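Subject: Re: [pikeo-swap] Glaze runs and the shelf cleanup

Date: August 20, 2021

Sorry for slow answer, been unloading all morning and my phone was in the truck. Quick replies below, then some stuff about the fall swap.

> Hi all, second firing in a row where I've had runs on the celadon. Same recipe
> as always, same cone, same shelf height. First time it was two pieces and I
> figured I'd dipped too long. This time it was most of the bottom shelf, and
> one bowl is stuck down for good. I'm using the Grelidon feldspar from the
> new bag, the old bag ran out in May. Could the bag be the problem or should I
> be looking at the kiln? Also what are people using to get runs off a shelf
> without taking the wash with it? I've been at it with a chisel and it's not
> pretty.

It's the bag. Or I'd bet on the bag. I switched in May too and everything went glossier and looser, even the stuff that never moves. Didn't change a thing otherwise. Put in 3 percent more clay, test tile first, and see if it stiffens up. Mine did. If you still have a cup of the old bag left anywhere, don't use it!! Fire a tile of old next to a tile of new, same shelf, standing up. Then we'd know instead of guessing.

Could be the kiln as well though. Are you going by the controller or by cones? If only the controller, put a cone pack on the bottom shelf where you had the runs. Mine was reading low for a whole winter and I blamed my dipping the entire time. New thermocouple, fixed. Not expensive, half an hour with a screwdriver, unplug it first obviously.

Shelves. Put the chisel down, you'll gouge it. Rubbing brick for the low stuff. Anything taller, angle grinder with a diamond cup, outside, and a real mask, not the paper kind. Goggles. Glaze chips are glass and they go everywhere, I found one in my sock. Then fresh wash, thin, let it dry, another thin. Two thin beats one thick, thick flakes off onto whatever is underneath.

The stuck bowl, try tapping sideways with a wood block. Sideways, not up. If it won't go it won't go, grind it.

Someone asked off list about waxing feet. I leave a clean line a good quarter inch up on anything runny. More on tall things. Cookies under the ones I dont trust.

OK the swap. We have the Piltilholm hall again, same room as last time, the one with the bad sink. Building is from 1912 and the wiring feels like it, so no kettles plugged in with the lights on at the far end please. Doors open at 10. We've got around 40 people saying yes so far, which is more than the tables will hold if everybody brings a full crate. So one crate each. Seconds are fine, just mark them on the bottom in pencil or tape. No cracked stuff, and if it weeps, say so.

Cups only for the blind swap this time. Last time somebody got a butter dish and somebody else got a planter and there was some feeling about it. Wrap it in newspaper, drop it on the front table, take a number. Any size so long as a person could drink out of it.

Tables need covers, the tops are rough and scratch feet. If you have a plain cloth bring it. Plain, no patterns, you can't see the pots on a pattern. Dark or mid colors are best, white shows every crumb of clay. 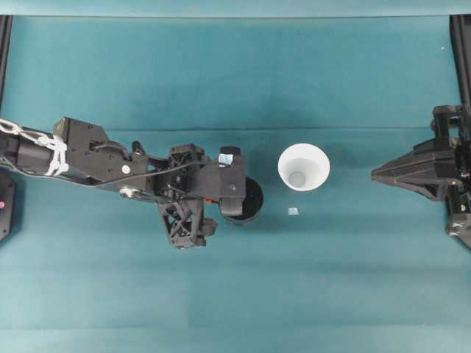

Two cups on plain teal cloth.

Tsegaye said they can do a clay delivery to the hall the same day if we order together. Stoneware and the speckled one only, no porcelain. Send me how many bags and which, by email and NOT to the list, I lost track of it in the thread last time and somebody ended up with speckled who wanted white. Cash or check on the day.

Still need a hand truck and a second person for setup. Reply to me.

Let us know how the test tiles go. And post the recipe with the percents if you don't mind, I think a few of us are on slightly diferent versions by now.

Gotta run, kiln's on

--
pikeo-swap mailing list
To leave the list send a blank message with unsubscribe in the subject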